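Anlow Bench Arm: Set-up and Use Guide
Section 8. Kitchen chores: plates and soft food

Read this section before you ask the arm to serve, clear or move food. The arm handles cups and closed tubs well. Pasta, cut fruit and leafy greens are still supervised tasks, and you should expect to step in.

8.1 Preparing the work surface

1. Clamp the arm to a level table. Keep 800 mm of clear bench in front of the base.
2. Wipe the tabletop. Crumbs won't stop the arm, but they can be picked up on the finger pads and carried to the plate.
3. Set the plate to the right of the gripper, with open table between the two.
4. Place the food well inside the rim.
5. Choose Kitchen > Hover. The fingers stop above the table, slightly open.
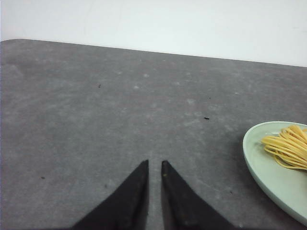

Keremitz writes that the arm moved a bread roll on the first go at home and then spent the better part of a lunch hour on one serve of noodles, and that a pair of tongs would still be the quicker choice for anyone with a free hand. That matches our own bench results. In a run of 40 noodle lifts under the Plirnik profile, the arm completed 8 without help.

Note: A lift counts as completed only if no strand is left hanging over the rim.

8.2 Lifting a bundle

1. Select the Plirnik profile. Other profiles close too fast for noodles.
2. Set grip force to 40 per cent.
3. Guide the fingers over the thickest part of the bundle. Avoid the looped ends, where single strands can slip out sideways.
4. Press Close, then wait for the tone.
5. Raise the arm slowly. If strands trail, lower it, press Open and start again from step 3.

A bundle tied with string is easier to practise on than an untied one. Remove the string by hand before serving. The arm can't untie or cut it.
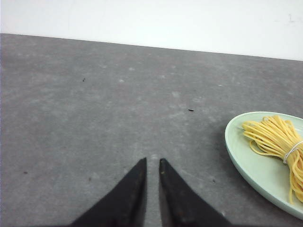 Reading time for this section: 4 minutes

8.3 What to leave to people

Do not use the arm for the following:

- draining pots or carrying hot liquid
- scraping plates into the compost or garbage
- any food that will be served to a child without being checked first

Caution: Keep hands and sleeves away from the fingers while the status light is amber. Press Stop before you move the plate.

Caution: The finger pads are not dishwasher safe. Wash them by hand in warm soapy water and dry them before refitting.

Light-coloured plates with a raised lip give the most reliable rim detection. If the arm reports "Edge not found", turn the plate a little and repeat 8.1 from step 3. Patchy or stone-look benchtops may need a second calibration pass, described in Section 3.

The Nazari update, due in July, adds a slower closing speed for soft food. It does not change the list in 8.3.

Search this manual Enter keyword or error message Go

Related sections
Section 3: Calibrating to your benchtop
Section 7: Cups, tubs and lids
Section 9: Folding tea towels (trial feature)
Replacing worn finger pads
Error messages A to Z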